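Gripper and arm trials – frequently asked questions

Last updated 28 September 2018. Keeps changing, so check back before you email us. Questions to Rocío Requena or Neville Rudd.

What are you comparing?
Two grippers, mostly. The Dastico (short fingers, rubber pads) and the Crabtree (longer, thinner, comes with bare tips). Same arms for both, same cameras, same table. Controller is the Bromo box, except in May when it was out for repair and we ran off a desktop PC. Those runs are kept separate.

Which one is better?
Depends on what you pick up. Dastico for blocks and plugs. Crabtree for cords and cloth, anything thin. If you can only buy one – Crabtree, then add pads yourself.

How many runs so far?
1736 pick attempts logged, 869 of them with the Crabtree. The rest Dastico. We don't count a run if somebody bumps the table.

Do I need two arms?
For blocks, no. For cords, yes, pretty much. One arm pins, the other pulls. With a single arm you just drag the whole bundle around. Same for anything on a hanger.

What do you use for test objects?
Stuff people have in drawers. Power strips, plug-in chargers, small blocks, loose cable. Some clothes on hangers at the back. No special test kit, we tried one and it was to easy. Every gripper passed.

Why so much clutter?
Clean tables give you nice numbers that fall apart the first time a cord crosses the thing you want. So we leave it messy. Flat strips lying next to coiled cord is the hardest layout we run, the fingertips have to get down beside the strip without picking up a loop.

Where do the cameras go?
One on each wrist, plus a fixed one looking at the whole table. Wrist cameras sit above the gripper. Don't mount them lower, we did and lost the view as soon as the fingers closed.

How do you route the camera cable?
Big loose arch off the wrist, back along the upper link, loop at the elbow. Leave more slack than looks sensible. Check it at full reach AND folded up, then check again after swapping grippers becuase the length changes.
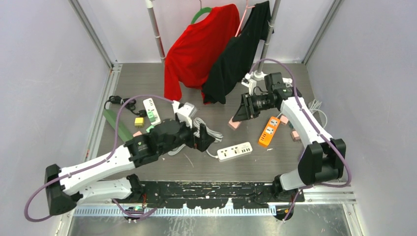

Jytte Lauritsen wrote in to say the slack only helps up to a point. On her setup a big arch kept catching the other arm when both worked near the middle, and she went to a shorter loop with a second clip at the wrist. She also gets fewer dropped frames that way, though she swapped the cable at the same time so can't say which fixed it.

Fair enough. We'd say try hers if your arms cross a lot. Ours mostly keep to their own sides – the middle is shared but we slow down there.

How fast do you run?
60 percent of max for blocks. Slower for cords, set by hand, no fixed number. Full speed was a waste of time with either gripper.

How long does a gripper swap take?
5 minutes per arm if you have the right hex key. Recalibrate the wrist camera after. Yes, every time. Yes, even if you only took it off and put the same one back on.

Can I use the Goltton controller instead of the Bromo?
Shireen Hlongwane has it working with one arm. Two arms, not yet, the second one lags behind and then jumps. Don't run it near anything you like. Will update when there's news.

My gripper closes on a block and the block shoots out. Help?
Too much force or worn pads. Turn the force down first. Then look at the pads, if they're shiny replace them. Also check that both fingers touch at the same time, if one lands early it just shoves the block.

Does color matter?
For the gripper no. For the cameras a bit. Dark pieces in the shadow of an arm get missed more than bright ones. Extra light helped, more than changing camera settings did.

Can I get the logs?
Yes. Ask Roy Mellor, say which gripper and whether you want video. Video is big, so bring a drive if you're picking it up. No logs for the May runs untill they're sorted.

Will you test suction?
Not on this table. Cords and cloth, no point.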